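September 2026, bench diary

Spent the day on the written rules for the block cell. Bronisława Sikora wants them posted before the Kistum people get their turn on it.

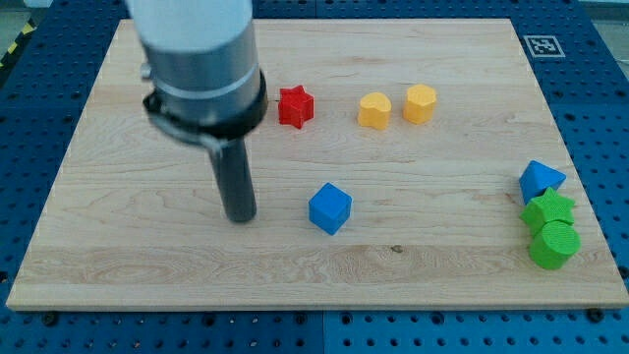 Rules as they stand tonight

Blocks go on the wooden board only, never on the blue table. I had this as a suggestion in the July draft. It is a rule now.

Leave the marker in the corner alone. No cups, no tape, no notebooks on it. If it gets moved, the person who moved it writes that in the log and redoes the calibration before anyone runs again.

Hands stay outside the striped tape while the arm has power. Bronisława wanted "while the arm is moving" and I argued for power. We went with power.

Touching blocks are allowed in a layout. The Harasym procedure makes you space everything out first, and I don't see the use of it for us. A green star up against a green cylinder is a fair start. Write down that they touch.

Nobody straightens a block by hand during a run. Stop, write it up, start over. Three stops in a row and the run is closed for the day.

Check the bolts on the board at the start of each shift. Initial the sheet.

Still not settled: how low the tip may wait over the board between moves. I wrote 5 mm, Bronisława crossed it out and wrote 9. We agreed to try hers for a week. She is also asking Arnolura if they have a figure in their own rules.

The log is at run 2,872. I want the new sheet to pick up from that number and not go back to one, as it did when we changed over from Histevier.

Typed copy to Bronisława in the morning. Need to buy sheet protectors.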